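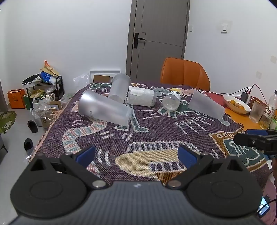
February, 14:00. Second soak test on the Zollwood cloth. Purple dye still bleeding at 540 ml, cold water, no agitation. Vinegar rinse made no difference after four minutes. Switched to the Lamano fixative – two rinses, then clear. Hem shrank over 2 mm, weft only. Pappas swatch next, same bath.

To do: order more fixative, relabel the Nurnar jars.

Last updated: February

This site uses cookies. Accept / Settings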